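Home Diary Garden Older entries Contact

Search this site Go

September, evening

Rain until noon, then dry enough to work outside. I lifted the last two rows of potatoes behind the shed at Findach. The row nearest the wall was poor again, mostly small ones and a few with slug holes. The other row weighed out at 13 pounds, better than I expected after the dry spell in summer.

Drove to Drillstead after lunch for onion sets. The store had moved everything and the sets were at the back with the bird seed. Filled up on the way home. The odometer said I had gone 142 miles since the last tank, so the car is using more gas than it did in spring. I should check the tires. 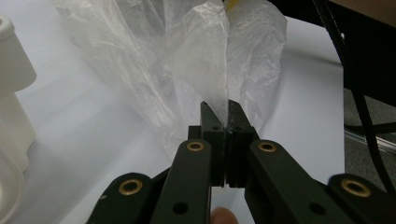 Picked up a new hinge for the side gate too, but it is the wrong size. I will take it back next week and try Brennan if they don't have the longer one.

Got the onions in by five — two short rows where the beans were. My knees are sore. Soup and toast for supper, then an hour on the bills. The water one is still wrong and I will have to call again.

Clear sky now and getting cold. I brought the geraniums in.

Older: Lurnine, a walk by the lake

Contact the author © Findach Diary Back to top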